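Search this site Enter keyword Go

Label the Shelf, Not the Box

11 min read

Most advice on storing household and workshop goods begins with the container. Buy matching boxes, label each one, stack them. I think the advice is wrong in its first step, and that most of the trouble people have finding things in their own storage follows from it.

A label on a box records contents. A label on a shelf records a location. The two fail in different ways. When contents change, the box label becomes false, and it stays false until someone relabels it. When contents change on a labeled shelf position, the location is still correct. Position C4 remains position C4 whether it holds lamp cord or paint rollers. The information that changes often is kept in a list, where it is cheap to edit, and the information on the hardware never has to be touched.

Warehouses settled this a long time ago. Small shops and private basements have mostly not, and the reason usually given is scale: a few shelves do not justify a system. I kept records on my own storage for a year to see whether that holds. The room has 118 positions on open steel shelving. At the start it held 216 boxes and bins, nearly all of them labeled by contents in marker. By the following April, 49 percent of the labels I checked were wrong in some respect. Few were entirely wrong. The usual error was partial: a box marked "plumbing" that held plumbing parts and two door hinges.

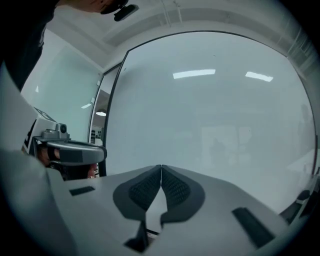

Partial errors cost more than complete ones. A person who opens a box and finds nothing expected closes it and moves on. A person who opens a box and finds half of what was expected keeps digging, on the reasonable assumption that the rest is underneath. My longest searches were all of this second type.

The common objection is that a list is one more thing to maintain. This is true, and the cost should be stated. At Nalau, a repair shop where I worked for several years, the parts list had 2449 lines and was kept in a plain spreadsheet. Horácio Barreto ran the stockroom and allowed one rule: nothing was put on a shelf until its line was changed. He did not care how the parts were described, within reason. He cared a great deal about the position code. A vague description with a correct code sends you to the right place, where you can look. A precise description with a wrong code is worth nothing.

The rule was unpopular for a while. It added up to 11 seconds to each put-away, and people felt those seconds because they came at the end of a job, when the next one was waiting. The retrieval side saved far more, but the saving went to whoever came looking later, often a different person. Any storage scheme has this problem. The person who pays is seldom the person who benefits, and a scheme that depends on goodwill at the moment of put-away will decay. In a household the two people are frequently the same one, months apart, and the decay happens anyway.
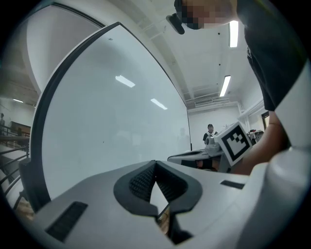

By Paloma Quintanilla
Filed under: Storage, Opinion

Three practical points follow.

First, position codes should carry no meaning beyond position. I have seen shelves coded PL for plumbing and EL for electrical, and this brings the original fault back in a shorter form. When plumbing outgrows its shelf, the overflow goes to EL and the code is now a lie. Use letters for the bay and numbers for the shelf, and stop there.

Second, the codes should be fixed to something that does not move. Uprights are better than shelf edges, which get taken out and swapped. The Calado catalog sells clip-on label holders that slide along the shelf lip. I used them for two months. They slide.

Third, do not sort. Grouping like with like is pleasant to look at and expensive to keep up, because every new item may push others along. Put the item in any open position that fits its size and weight, then write the code down. Heavy things go low and frequent things go at waist height. Beyond that, order on the shelf has no effect on how fast a listed item can be found.

I expect disagreement on the third point. A former colleague from the Rarnwood depot argues that grouping helps when the list is lost or out of date, and he is correct. It is a form of backup. I would sooner print the list once a month and tape it inside the door.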